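Raltik kitchen cell: progress report for May
Prepared by Embla Ljungberg for the Drirkon grant office

Work this month went into the setup and upkeep of the arm at the round table. The arm itself is unchanged. The gripper mount, the cable run and the task settings were all gone over.

The gripper was remounted after we found play at the wrist. All the bolts were replaced and tightened to the value in the manual. The tool center point was then taught again, and the lid pick was retuned so the fingers close on the knob from straight above. Closing force is set lower than in the last report.

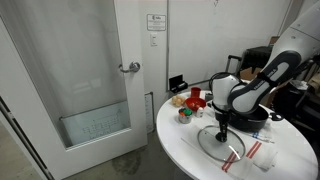
Sverre Dalen asked, on reading the draft, whether the lower force would hold once the finger pads start to wear. He would like the pads changed on a fixed schedule and the change written into the log. We agree, and a pad change every 525 operating hours is now in the maintenance plan. The first one will be done early so that we can compare old and new pads.

Logged lid picks since the remount stand at 1,818. Of these, 99 ended in a stop. Most of the stops came from the force limit tripping on the way down, and the approach speed has been cut for the last part of the move.

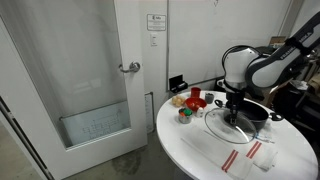 The cable at the upper joint was the other source of trouble. It pulled tight at one end of the wrist's travel and gave us a communication fault. Kjell Strömberg rerouted it with more slack and limited the wrist rotation in software. The fault has come up once since then, and the connector is on order from Fabbri.

Calibration is checked each morning at 8, before the first run. If the check is out of tolerance, the cell stays off until the tool point has been taught again.

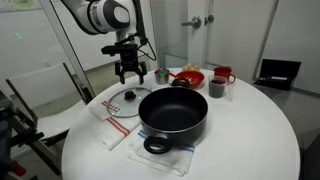 Spending is within budget apart from the connector, which was not planned. For June we will fit the connector, do the first pad change and repeat the lid picks at the old approach speed. The backup of the controller settings is still done by hand and needs to be automated.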